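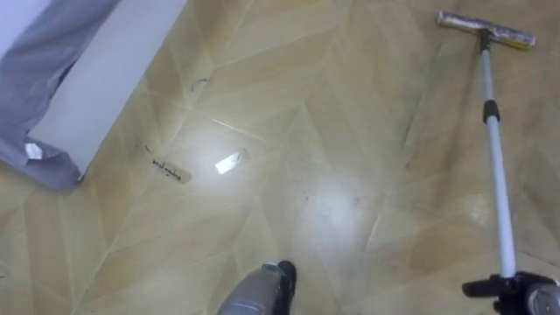 Datasets / Text / Fiction / Ruvholm Author's Notes

Search this site Search Go

February 20, 2026
By Bhuiyan

Ruvholm Author's Notes (RAN), version 2

RAN is a set of 473 author's notes taken from the front or back of English-language novels, with labels for what each note asks of the reader. The source shelf is the Ruvholm lending collection, which holds mostly small-press fiction. Only the notes are included. No chapter text is distributed.

What counts as a note

A note is any prose passage signed by or plainly written by the author that stands outside the story. Forewords by other people are excluded, and so are dedications, acknowledgements and reading-group questions. Where acknowledgements run on into a note without a heading, the split was made at the first paragraph that mentions the subject of the book.

Notes longer than 2,000 words were left out of version 1 and are still left out. Notes shorter than 80 words are also left out, as the labellers could not agree on them often enough to be useful.

Fields

note_id – integer, stable between versions
position – front or back
year – year of the edition held, which may be later than first publication
form – novel, novella or linked stories
cause – free text, lower case, one to four words, may be blank
ask – see below
text – the note itself, UTF-8, line breaks kept only between paragraphs

Values of ask

none: the note gives background and makes no request.
attend: the reader is asked to notice or remember something.
learn: further reading is suggested.
act: the reader is asked to write, give, join, vote or stop doing something.
disclaim: the author states that the book is not meant to persuade.

One value per note. If a note suggests further reading and also asks for a donation, it is act. If it disclaims and then asks, it is act as well. This rule caused more argument than any other and may change.

Labelling

Each note was labelled by two readers working apart, from the text alone, without the title or the cover. Disagreements went to a third reader. A trial batch of 30 notes was used to settle the guidelines and has been kept in the release, marked trial in note_id_list.csv. The trial labels were redone under the final guidelines.

The cause field was filled in by one reader and checked by another for spelling only. Do not treat it as a controlled list. "river pollution", "dirty rivers" and "water" all occur.

Files

notes.csv – all fields
labels_raw.csv – the separate labels before settling
note_id_list.csv – identifiers and trial marks
guidelines.txt – the text given to labellers

Files are comma-separated with double quotes. Quotation marks inside notes are doubled. Some spreadsheet programs read the year column as a date, so set it to text on import.

Known problems

The collection is small and lopsided. Donations to the shelf came largely from readers of historical fiction, and notes about land, housing and factory work are common as a result. Notes from crime novels are rare.

Scanned pages were read by machine and corrected by hand. Long dashes have been made uniform. Italics are lost.

A note says what an author wanted, or said they wanted. RAN holds nothing about whether any reader was moved by it, and sales figures are not recorded. Please don't use ask as a measure of influence.

Changes since version 1

disclaim added as a separate value (formerly folded into none)
Duplicate notes from reprints removed
Homora subset dropped – its notes were translations and had no year
Spelling of position values made consistent

Access

Notes in copyright are supplied to registered readers at the Gremham reading room and are not to be passed on. The labels and guidelines may be reused freely with credit to RAN and the version number. Corrections are gathered each June and go into the next version. Quote the note_id and the full line as it stands, followed by the line as it should read.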